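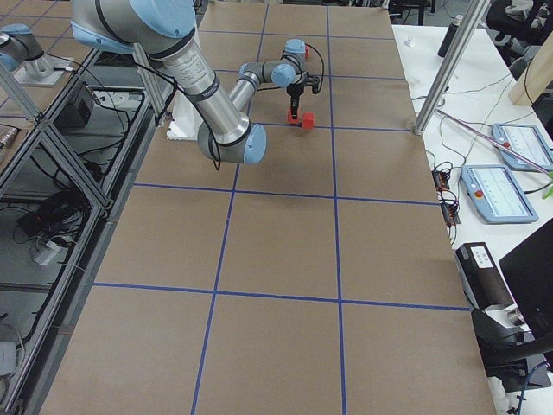 Demonstration Recording: Frequently Asked Questions

Setup

What does an operator do during a demonstration?

The operator moves the arm through the task while the controller logs joint positions, gripper opening and camera images. Each run from start pose to end pose is one episode. The model is trained on the episodes, so anything the operator does repeatedly will tend to be reproduced, including hesitations.

Should I guide the arm by hand or use remote control?

Both are supported in Cendach. Hand guiding is quicker to learn and suits coarse reaching. The drawback is that the operator's hands and sleeves get into the camera views. Remote control keeps the operator out of view and is required for any two-arm task. Do not mix the two methods within a single task set.

Why is the table divided with tape?

The grid gives the operator a start cell for each episode. The session sheet lists the cell and the operator places the block inside it, at any angle. The tape has no function in the control software. Cell boundaries do not need to be exact, but the tape must stay where it is until the task set is closed.

Can I replace damaged tape partway through?

Small tears and frayed edges may be left alone. If a strip has lifted far enough to catch a finger of the gripper, stop, replace it along the same line and enter the change in the session notes. Use the same color.

What should the wrist camera show at the start of an episode?

Table surface and tape are acceptable. The block does not have to be in view at the start pose, and for the outer cells it usually will not be.

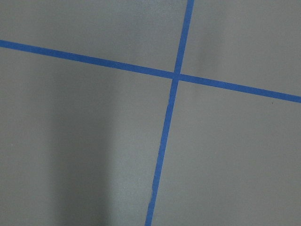
The fixed camera covers the approach, and the wrist view becomes useful over the last part of the descent. Before the first episode, check that the wrist image is live and in focus. A stalled stream is easy to miss when the picture contains very little detail.

How many episodes are needed?

The Urnstead block task was closed at 1,408 episodes, of which 162 were rejected at review. A simpler task may need far fewer. Ask Edgardo Tagle for a target before scheduling operators.

Which episodes are rejected?

Reject an episode if the block was touched by hand after recording began, if either camera dropped out, or if an emergency stop was pressed. A missed grasp followed by a clean second attempt is kept and tagged "recovery." The October set includes 129 of these.

Can I pause in the middle of an episode?

Pauses longer than 2 seconds are trimmed automatically. If you need to leave the controls, end the episode and mark it incomplete.

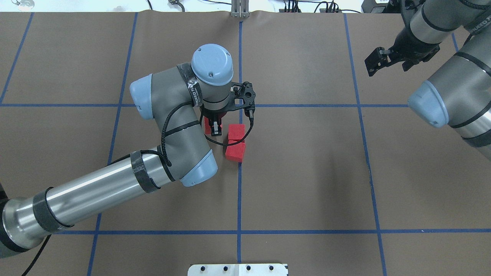
Multiple Blocks and Two Arms

Which block should be picked first?

Follow the order on the session sheet. If the sheet gives no order, start with the block nearest the active gripper and use the same rule for the whole session.

Where should the idle arm be parked?

Park it clear of the active arm's path, with the gripper open. It may remain in camera view. Its joint positions are logged even when it does not move.

Who do I contact about access or faults?

Operator accounts: Alžběta Urban. Pendant and controller faults: Boris Machala. Rejected episodes may be appealed to Beryl Birkett with the episode number and a one-line reason.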